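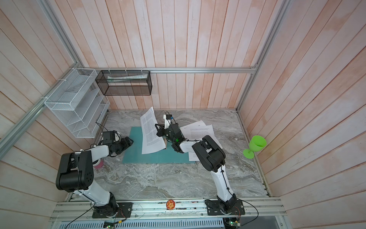
Paper day on the marble table, right arm with a page in its gripper.

2021-07-03

I've been rewriting the house rules for our two-arm table and I'm having way too much fun with it, so you get a post about it. The old rules lived on a whiteboard and had grown since March into something only I could read. The new set fits on one page and has 11 items (it started a lot longer!).

Paper is what pushed me into it. I love paper tasks. A sheet curls and slides and sticks to the one under it, and every sloppy habit you have shows up in the recordings. We had 636 runs logged under the project name Irkinex, and when I went back through them I could sort them by who had set up the table. Great for guessing games, bad for data.

So, rule one: write down the start state before anybody touches the controls. Where the folder goes, which side the stack is on, whether the sheets are squared up or fanned. "Papers on table" doesn't count.

Rule 4 is my favorite. Each arm has a home side, and a crossing has to be called out loud before it happens. Two grippers over one pile of pages is exactly where you want both people thinking the same thing. 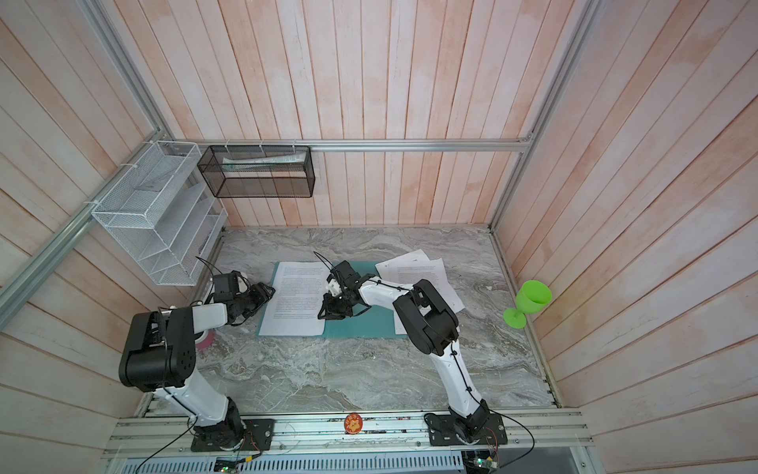

Then there's the rule about cables, which I borrowed from the Winside shop checklist and made stricter. Move each arm slowly through its full reach before the first run and watch the cables the whole way. If one pulls tight or rubs on a joint, stop and reroute it. Yes, even if it was fine yesterday.

Rule 7 covers hands. No reaching in to fix a page while the arms are live, not even for a corner that's folded under. Pause, wait for the all clear, reach in, step back, say "clear" again. It feels silly for a day or two and then you do it without thinking. I caught myself saying "clear" at the toaster.

Adik, our other table, gets the same page next week with the paper parts swapped out for cups. I still can't decide what to do about a run where a sheet drops and gets picked up again. I say keep it and tag it. If your lab has a written rule for that, please send it to me, I'd love to read it!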